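Posby bench kit: four weeks in, is it worth the money?

2025-02-11

12 comments | 31 shares

Quick one this issue, deadline was yesterday. Several of you asked for a proper look at the Posby two-arm bench kit, the one Trirnura has been pushing at small labs and teaching departments. We've had one in the Bralport workshop for four weeks. Notes as they come, not much polish.

What you get. Two arms, two grippers, a wrist camera for each, the rail they bolt to, cables, a box of fasteners and a printed manual that is one revision behind the software. You don't get the enclosure. You don't get a computer. You don't get the leader arms for teleoperation either, those are a separate line on the quote and an easy one to miss. Ask before you sign.

Price. Kit alone is $1779 per arm on the education rate. Leader arms are $1469 for the pair. Shipping to us was $100 flat, which seemed fair for the weight. The service plan is $800 a year and I'll get to that.

Assembly. Manual says one afternoon. Took us a day and a half, and a good chunk of that was the rail. The holes line up fine once you've worked out that the rail has a front and a back. Not marked. Page 9 has a drawing, sort of. After that the arms went on quickly and both showed up in the software on first boot, left and right swapped. Two-minute fix in the config file.

Cabling - this is the weak spot. The corrugated sleeve is tough, no complaints, but it's long and it wants to go where it wants to go. Run a full reach with each arm before you clip anything down. We clipped first. Then unclipped, then clipped again. Leave more slack at the wrist than looks tidy. Exposed boards down by the bases too, so keep your coffee somewhere else. Posby sells a cover set, haven't tried it.

Software. Better than expected. Calibration is a guided routine, both arms, and you can run one side alone if you've only bumped one side. Recording a teleop session is a single button. Playback is a single button. Editing a recording is not a single button, it's a menu inside a menu, and the undo only goes back one step. Export was painless. The Mokoena planner plugs in through an add-on if you already have a license. We do, and it found the arms without any fuss, though it ignored our speed limits untill we set them again in its own settings page. Do that before you press go.

Grippers. Parallel jaw, open-frame fingers, and the fingers come off with two screws so you can swap them. Stock ones are fine on blocks, lids, bin edges, that sort of thing. Small round stuff is harder. Capped test tubes lying flat are our go-to test and the results were mixed. Come in square across the tube and it's a decent grab. Come in even slightly off and the tube rolls, and then you're chasing it. Thin glass rods, worse again. Stick-on pads helped a lot. They should be in the box and they aren't.

Two arms vs one. Honest answer, depends what you do. Handovers are where the second arm earns its keep - one side holds, the other uncaps or pours or just steadies a dish. If all your work is pick it up here, put it down there, buy one arm and spend the rest on fingers and pads. The kit does split, Trirnura will quote for a single, but it's not on the web page. You have to email.

Reach. Both arms on the one rail share the middle of the workspace nicely, and that's also where they can hit each other. Software has a keep-out setting. It is off by default. Why is it off by default. Turn it on.
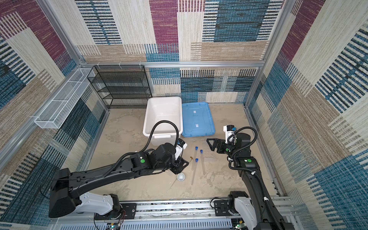
Test tubes are still the job we'd put in front of any kit like this before paying for it. If you go for a demo, take your own glassware and ask to drive.

Vandal, by email, has had the same kit since August and reckons we're too kind about the cabling: the sleeve on the left arm had to be replaced twice, the second time out of warranty, and support wanted a video of the fault before they would ship anything. Same email says the wrist cameras drift out of calibration if the room warms up over the day, so a re-run after lunch is now routine. We haven't seen that ourselves but our room is cold all day long, so who knows.

Service plan. For $800 you get remote support, one set of replacement fingers, firmware help and a loaner arm if yours has to go back. The loaner is the only part I'd pay for. If an arm going down would stop a class or a project, take the plan. If it just means a slow week, skip it and keep the cash for spares. We called support twice without the plan and got an answer the same day both times, second one from somebody who clearly knew the kit.

Noise. Low. You can talk over it. There's a whine on the shoulder joint at slow speeds, both arms do it, support says normal.

Verdict for now: good kit, decent software, irritating manual, budget more than the headline price. We're keeping ours. Next issue should have the finger swap test, three sets, same tubes, assuming the parts get here. Bralport readers who want an hour with it, reply to this email and say which afternoons suit, slots are going quick allready.

12 comments | Share this item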